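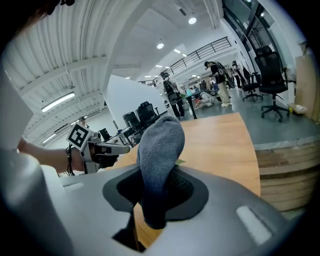 # Best way to pair and fold a mountain of socks?

Posted in **Laundry & Linens** by **Gristerico**, April 30, 2026

Hi all! I've taken on the sock pile for our shared workshop building. People change into work socks when they come in, everything goes into one wash, and it all comes back to me in a heap. Last load was 168 socks, and I had a great time with it for the first hour and a much less great time after that.

The trouble is that most of them are grey or blue, or grey *and* blue, and under the long fluorescent strips they all look the same to me. I spread them on the wooden table, pick one up by the middle, walk it along the row looking for its twin, and by the time I find it I've forgotten which one I was carrying. I've also been rolling them into balls, and a couple of people have told me their cuffs have gone baggy.

So, two things I'd love to hear about:

- How do you sort a big batch of near-identical socks without going cross-eyed?
- Ball, fold or something else?

I don't mind spending a little on bins or clips. Thank you!!

---

**Lawal**

Oh, I love this kind of job! I do the laundry for a youth sports club and socks are my favorite part of it (yes, really).

Don't start by looking for pairs. Start by making piles. I go by length first, then by how thick the sock is, and only then by color. You can do the first two almost by feel, so the light hardly matters. Once you're down to a pile of eight or so, the matches jump out at you, even with greys.

When you get to color, look at the cuff and the toe before anything else. Plenty of socks that look plain grey are lighter at one end than the other, and where the change falls is different from brand to brand. If you can, carry that last pile over to a window. Daylight sorts out navy, slate and charcoal like nothing else!

For folding, please give up the balls. One cuff gets stretched around the whole bundle and stays that way until the next wash, so of course it goes slack. Try this:

1. Lay one sock flat on the table, heel up, and smooth it from the toe to the cuff.
2. Put its mate right on top.
3. Fold the toe end up about a third of the way.
4. Fold again so you have a neat little packet.
5. Stand it on its edge in the bin, like a file in a drawer.

Thick ones may only want one fold. A shallow bin works much better than a deep one, and you can see every pair at once. I get so much satisfaction from a full bin, you have no idea.

---

**Plolach**

just buy all the same socks. we got 400 of one kind at work and never matched a sock again

---

**Jinis**

Lawal's piles are great, I do nearly the same. One thing to add is mesh wash bags. Give each person a bag with a colored tag, they drop their socks in and zip it, and the whole bag goes through the machine. You end up with a lot of tiny sorting jobs and no giant one. Don't stuff them though! I stop at seven pairs per bag or the ones in the middle don't rinse well.

Also keep a singles basket and go through it *before* you sort the new load, so you know what you're hunting for. I found three partners that way last time and did a small dance. Check inside the sleeves of sweatshirts too, and the fold of the washer's rubber seal.

If a cuff is already baggy, a warm wash and a low tumble can bring some of it back, depending on what the sock is made of. Wool ones I'd leave well alone and dry flat.

---

**Gristerico**

These are wonderful, thank you! I tried length, then thickness, then color on the leftovers from last time and found nine pairs I'd given up on. The flat fold feels slow so far but it looks so good in the bin. Mesh bags are on the shopping list. Plolach, I put your idea to the group and got a long speech about somebody's lucky striped ones, so I think we're staying mixed for now.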